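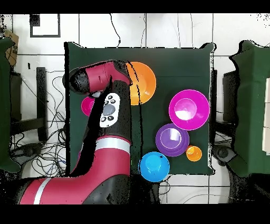

Plastic bowls still smell like curry after washing, is there any saving them?

Asked by Saron Belay, 19 votes

Hi all! I have a stack of plastic bowls we use for leftovers and a couple of them reek. I've washed them by hand, run them through the dishwasher twice, and left one in soapy water overnight. The orange tint I can live with, but my kid's cereal tasted like cumin this morning and she was not pleased. I'd rather not toss them (my aunt gave me the set when I moved). Any ideas?

3 answers

Etenesh Degefa
Baking soda! Make a paste with a little warm water, smear it all over the inside, and leave it overnight. Rinse, then put the bowls out in the sun for an afternoon. I do this every June when we've had the big family cookout and everything smells like onions, and the sun does wonders on the orange too. If there's still a whiff, do it again. Don't scrub with the green side of the sponge, the scratches hold on to the smell.

Nahom Yilma
just buy glass

Letay Hadgu
I'm with Etenesh on the paste, but for the really stubborn ones I crumple up some newspaper, stuff it in the bowl, put the lid on and forget about it for two days. Wash after, obviously. Vinegar works okay too (half vinegar, half water, an hour or so), only then my kitchen smells like vinegar and my husband complains.

Also check the lids! With mine it was the rubber seal the whole time. It pops out with a butter knife, and the gunk under there was pretty gross.

Saron Belay (asker)
Oh no, I never took the seals out. Doing that tonight, thanks!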